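Saisir, déplacer, reposer : un semestre de manipulation robotisée au lycée

Option robotique, projet Tivirance
Publié le 3 mai 2026

Le cahier des charges tient sur une page. Un bras doit prélever des pièces de formes différentes posées sur un plateau, les identifier, puis les déposer à un emplacement défini par un fichier de consigne. Les élèves de l'option robotique du lycée Sopacua y travaillent depuis septembre, par groupes de cinq, à raison d'une séance hebdomadaire. Le projet porte le nom de Tivirance, choisi par la première promotion et conservé depuis.

La première période a été consacrée à la géométrie. Avant toute commande du bras, chaque groupe a dû exprimer la position d'une pièce dans le repère du plateau, puis dans celui du robot, et écrire la matrice de passage de l'un à l'autre. Les erreurs de signe sont fréquentes à ce stade. Elles se corrigent sur papier, puis en simulation, et la validation sur machine n'intervient qu'après trois essais simulés sans collision.

Les pièces sont modélisées par les élèves et imprimées sur place. Les cylindres ont été retenus pour les premiers exercices : leur symétrie de révolution dispense de calculer l'orientation de l'outil autour de la verticale. Le cube impose un angle d'approche, à 90 degrés près. Le cœur, le prisme et l'étoile demandent de choisir une paire de surfaces de contact, et ce choix doit être justifié dans le compte rendu.
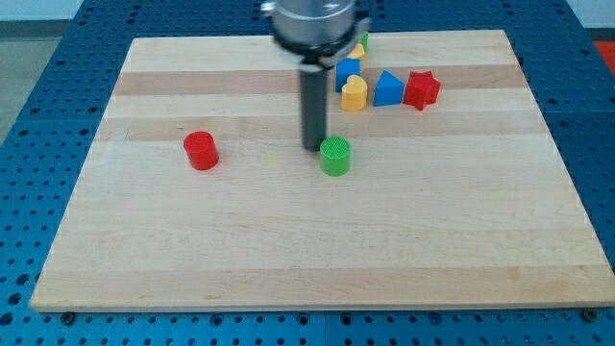 Yoga Harahap
Rédaction technique, magazine Prornport

La descente verticale est l'étape la plus surveillée. Le programme distingue une hauteur de transit, à laquelle l'outil peut circuler au-dessus de toutes les pièces, et une hauteur de prise, propre à chaque forme. Entre les deux, la vitesse est limitée à 60 millimètres par seconde. Un groupe avait proposé de supprimer cette limite pour raccourcir le cycle. La proposition a été testée en simulation, puis écartée : l'erreur de positionnement en fin de course dépassait la tolérance admise.

Le regroupement des pièces pose un problème distinct. Une pièce isolée peut être abordée sous n'importe quel angle. Lorsque plusieurs pièces sont voisines, l'outil doit disposer d'un dégagement latéral suffisant, et l'ordre de prélèvement devient une variable du programme. Deux méthodes ont été comparées cette année. La première traite les pièces par distance croissante au bord du groupe. La seconde calcule pour chacune l'espace libre disponible et commence par la mieux dégagée. Elle est plus lente à l'exécution, mais elle a produit moins d'échecs sur la série d'essais de référence.

Cette série comprend 434 prises enregistrées. Le journal indique pour chacune la forme visée, la position de consigne, la position mesurée et le résultat. Une prise est déclarée valide si la pièce est levée, transportée et reposée sans contact avec une autre. Avec la seconde méthode, la durée moyenne du cycle complet, calibrage compris, s'établit à nearly 275 secondes. Le calibrage en représente la plus grande part et fera l'objet d'un travail séparé.

La partie logicielle est écrite en Python, avec une bibliothèque interne nommée Skustevo qui regroupe les changements de repère, la lecture des consignes et l'écriture du journal. Chaque groupe y contribue par modules. Une fonction n'est intégrée que si elle est accompagnée de son test et relue par un autre groupe. La relecture a mis au jour une confusion entre degrés et radians, présente dans deux modules et sans effet visible tant que seuls les cylindres étaient manipulés.

L'évaluation porte sur le compte rendu, le code et une démonstration devant le jury de l'option. La disposition des pièces y est tirée au sort et communiquée au groupe au début de l'épreuve. Les modifications du programme restent autorisées pendant la préparation, à l'exception des limites de vitesse et de la hauteur de transit.

Les fichiers de modélisation des pièces et la documentation de Skustevo peuvent être demandés au secrétariat du lycée par les établissements intéressés.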